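Friday, late

Feet. Thats the whole entry really. Feet and the left knee.

Up at 5 for the bus to Gralton, bus late, stood in the shelter eating the sandwich I was supposed to save for the top. Fog down to the road. Thought about going home. Didn't, mostly out of stubbornness, and the ticket was return only.

Started from the Caron lot at 7:20. Two cars in it. Somebody's dog barking inside one of them, windows cracked. The first mile is the same boring gravel as always and then you cross the creek and it goes straight up through the trees and stays that way. Had to stop more than I did last June. Legs like wet bread. Kept telling myself it was the pack, but there was hardly anything in the pack.

The bridge is still out. They've put up a new sign about it, very nice sign, no bridge. Crossed on the rocks and got one boot full. Walked the rest with a squelch. Wool sock was fine in the end, warm anyway.

Passed a couple coming down near the second switchback who'd slept up there. They said wind all night. They looked awful and very happy. Asked me if the bakery in town was still open and I said yes and then worried for a mile that it's closed Fridays. It is closed Fridays. Sorry to them.

Above the trees the fog just quit. Came out of it like coming up out of a pool. White underneath all the way across and Hustine sticking up on the far side with the sun on it, and Tolik behind, only the top. Sat down on the spot. Stayed too long and got cold, had to do the jumping around thing.

Summit at 11:05. 3,883 feet on the post, same as ever, though somebody has scratched an extra 1 in front. Signed the book. Pen nearly dead, so my name looks like a spider died. That makes 56 on the list. Wanted 60 by the end of the year and I don't see it, not with this knee. Maybe. There's 3 easy ones out past Hustine I could do in a long weekend if the weather holds and I get a ride.

Down was bad. Down is always the bad part now. Took the ridge way to save the knee and it didn't save anything, just added distance. 8 miles all in by the map, felt like double. Fell once, on nothing, flat ground, sat there laughing like an idiot. Scraped palm. Ate the last of the raisins. A gray jay came right up and stared at me for them and got one – weak of me.

Missed the 2:40 bus by maybe a minute, saw the back of it. Hour and a half on the bench outside the feed store. Wrote a list of what I need: laces, new tape, a whistle that works, something for the knee that isn't just complaining about it. Lady in the feed store let me fill the bottle. Good water there, tastes of pipes but good.

Home, bath, soup out of the can. Boots by the heater with newspaper in them. Should stretch. Not going to strech.

Knee up on a pillow now – it's the size of a grapefruit, or feels it. Laundry tomorrow. Call about the ride tomorrow. Sleep.

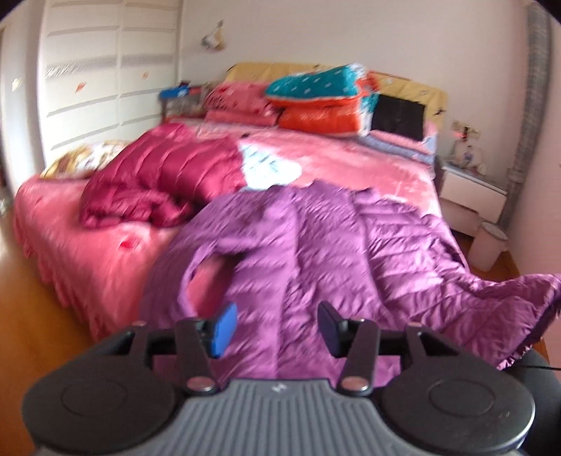
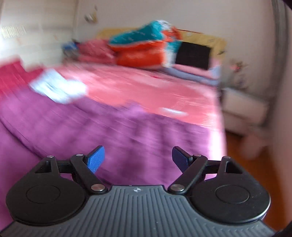
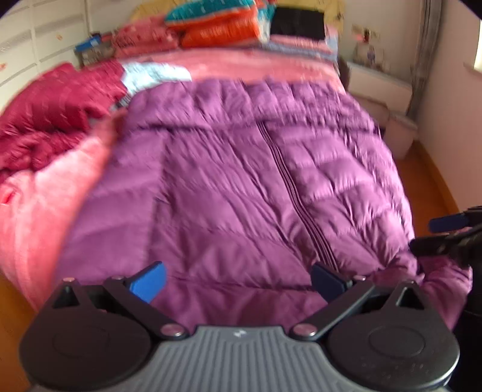
Last one: purple jacket on the bed.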